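Wallpaper border

A wallpaper border is a narrow strip of printed paper or vinyl pasted to a wall in a continuous band. It is usually hung at the top of the wall, at chair-rail height, or just above a baseboard. Borders may be used over painted plaster, over plain paper, or together with a patterned paper designed to match.

Print this article | E-mail this article

History

Early wallpaper was sold in small sheets, and the edges of a papered room were often untidy. Strips of printed border were used to cover the tacks and rough cuts where the paper met the ceiling, door frames and corners. Many of these strips imitated carved molding, rope, or draped cloth. As pasting replaced tacking, the border lost much of its practical purpose but stayed in use as decoration.

In the nineteenth century machine printing made long rolls cheap, and borders were sold alongside ordinary papers. A common late Victorian arrangement divided the wall into three parts: the dado at the bottom, the filling in the middle, and the frieze at the top. Each part had its own paper, and narrow borders covered the joints. Friezes became wider in the early twentieth century, while the dado fell out of fashion in most homes.

Borders returned to wide popularity in the United States in the 1980s and 1990s, when prepasted vinyl strips were sold in home centers. Kitchens often had fruit, ivy or geese, and children's rooms had animals or letters. Demand dropped afterward as plain painted walls came back into favor.

Materials and sizes

Paper borders are printed on the same stock as wallpaper and need a separate paste unless they come prepasted. Vinyl-coated borders can be wiped clean and are preferred in kitchens and bathrooms. Peel-and-stick borders have a pressure-sensitive backing and are common in rented housing.

Widths vary by maker. The Kudico sample book lists its narrowest border at 80 millimeters and its widest at 255 millimeters. Anything wider is sold by the same firm as a frieze. Most borders are packed in short rolls, called spools, and a room normally takes several.

Patterns

Repeating scrolls, leaves and flowers are the oldest group still in regular production. The pattern is drawn so that the right edge of one repeat meets the left edge of the next, and the length of the repeat decides how much is lost at each corner. Medallions, rosettes and urns are often placed between scrolls to give the eye a stopping point.

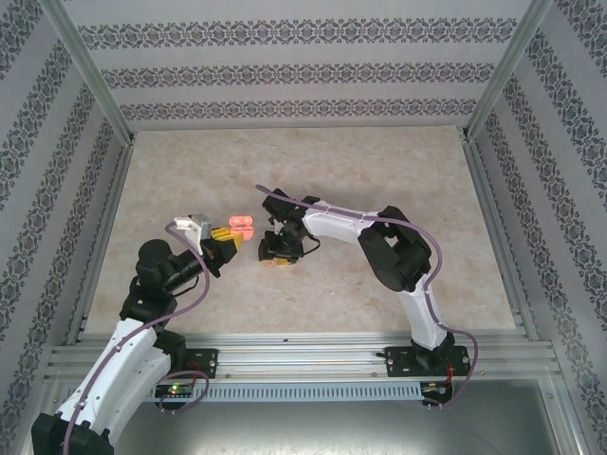 Geometric borders, including the Greek key and simple stripes, are easier to join, but they show a crooked line more clearly than floral ones. Pictorial borders usually have a definite top and bottom and cannot be turned over to save material. The Lollarach archive, which holds 2,246 border designs, sorts them by repeat length first and by subject second.

Hanging

The wall must be clean, dry and smooth. A level pencil line is drawn at the chosen height, and the border is hung to the line even where the ceiling is uneven. Work generally starts in the least visible corner, so that the final mismatch falls there. At an inside corner the strip is carried a short way onto the next wall and the following strip is lapped over it. Around doors and windows the strips are mitered.

Ordinary paste does not hold well on vinyl wallpaper, and a vinyl-to-vinyl adhesive is used instead. New paint should be fully cured before a border is applied.

Removal

Paper borders come off with warm water and a broad knife. Vinyl borders are scored or peeled first so that water can reach the backing. Paste left on the wall has to be washed away before painting.

See also: Anaglypta; Chair rail; Dado; Frieze; Stencil

Reader comments

Broto: The part on mitering is too short. Which way do you cut when the pattern is bigger than the door trim?

plasterdust: Lap both strips, cut through the two layers corner to corner, then peel out the scraps. Works on any width.

mapleroom: We took down a 1980s ivy border last December and there was another one under it. Fabric softener in the water helped a lot.

Contact the editors | Copyright | Last revised Apr 11, 2023 | Back to top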